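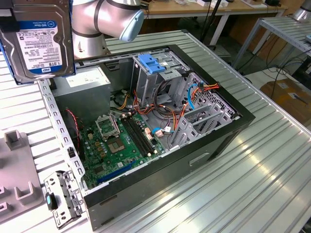

4.2 Is the drive worth saving?

Claims that old desktop drives are "nearly all" fit for reuse deserve some doubt. The Cutham survey, which is cited most often, started with 1000 towers and reported on 991; what became of the rest is not stated. Its authors count a drive as reusable if it spins up once. We find that a weak test, and Gilbert's own notes on the Nekora batch suggest the same.

Figure 3. Open tower on its side, with a 1.0TB WD Blue drive held in the air at upper left. The CPU socket is empty and its bracket is raised.

Towers like the one in Figure 3 also raise a question of sorting. Once the processor is gone, Wolde books the whole machine as scrap, drive included, while Madow books the drive on its own. The two totals are then compared as if they meant the same thing – they do not. Of our 276 towers, roughly half would change category depending on whose rule was used. We therefore report drives and cases separately and make no claim about a combined rate.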